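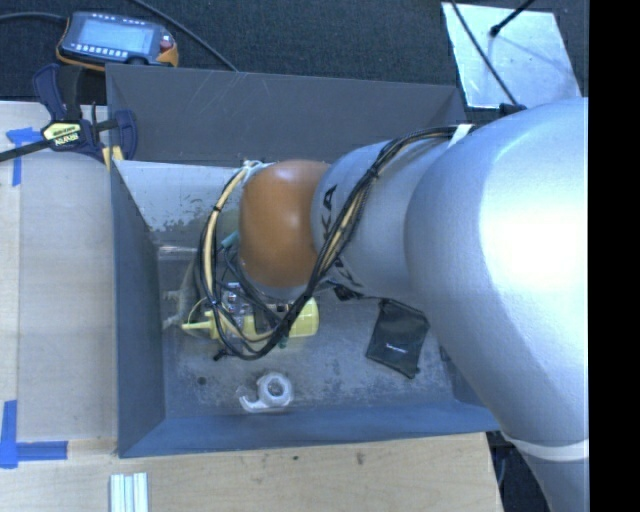
The bin station at Deltham, with the arm down over the yellow bottle.

In defense of the ugly loop

2021-02-28

Every robot cell I have worked on has had two designers. The first one picks the arm, draws the reach envelope and gets a slide in the annual review. The second one has a bag of cable ties. I have been the second one for most of my working life, and I would like to put in a word for the trade.

Visitors to our cell look at the gripper. They ask what it can lift, how it decides what to grab, and whether it will take their jobs. I look at the loop of cable and hose that swings out around the wrist, held by a strap here and a tie there, like something a plumber left behind in a hurry. It is the least handsome part of the machine, and it decides whether we go home on time.

There is a school of thought that says a cell should be dressed properly. Cables go through the arm if the arm allows it, or into a jacket with brackets at each joint if it doesn't. The bin gets bolted down and the pendant gets a hook. I have read the guides and sat through the Osside course, where a man in a very clean polo shirt told us that a visible cable is a confession. I wrote that down. I have since visited a cell dressed by his graduates, and it was beautiful, and when a signal wire broke inside the jacket it took them two days to find out which one.

Our last broken wire took me forty minutes, and fifteen of those went on finding the good cutters.

I should be fair. A loop on the outside has real faults. It snags. It gets between the overhead camera and whatever you are trying to pick, so that half the time the software is being asked to recognize a bottle from its two ends. Make it too long and it drags across the bin wall. Make it too short and the first time the wrist turns all the way over, it pulls tight as a guitar string and something cheap lets go, if you are lucky. If you are unlucky it is something from Saha with an eleven-week lead time.

So the length matters, and no drawing will tell it to you. What I do is slow the arm right down, drive the wrist to both ends of its travel with the pendant in one hand, and watch the slack. Then I go to the four corners of the bin, down low, and do it again. The ties go on finger-tight first. You trim the tails last, and you trim them flush, or you will find out about it with your forearm. None of this is hard. It takes most of an afternoon, which is why it is always scheduled for half an hour.

Evelien Vermeulen, who runs the cell and therefore has opinions about it, thinks I am romantic about this. Her view is that a temporary fix is a loan and that I never pay mine back. She points to the bin, which is held with a bar clamp. She has asked for proper brackets since last March. I point out that the bin has been swapped for a different one so often that bolts would have been a nuisance, and that a clamp comes off in a few seconds. She points out that a clamp also comes off when you don't ask it to. We have had this conversation enough times that either of us could do both parts.

She won the one about logging, I admit. We used to change ties and hoses when they looked tired, a standard that depended on who was looking and how tired they were. Now there is a sheet. After 1414 picks the arm stops and somebody runs a thumb along the whole bundle, feeling for flat spots and nicks, and checks that the ties haven't crept. The hose is replaced at 2504 whether it seems to need it or not. I complained about that for a month. In the log since then there are 109 entries, and the word "unexpected" has gotten noticeably rarer.

The blue tape is my other vice. I put tape on the table wherever something has to go back to the same place, because the calibration assumes the bin is where it was yesterday and has no way of asking. At Edosden, where I worked before, they machined a locating plate for this job. It was a lovely plate, and it cost up to 94 times what a roll of tape does, depending on whose overhead you count. Then they changed bins. The plate is, I believe, still holding a door open.

What bothers me about the clean-polo school is the idea that tidiness is the same as care. A cell that photographs well might be well kept. It might also be one that people have stopped touching, because touching it means taking off nine covers and putting nine covers back. When the checking is a chore, it gets skipped, and then skipped again, and the jacket goes on looking wonderful.

Evelien has the bracket order on her desk for my signature. I will probably sign it. I have asked for the kind with slots.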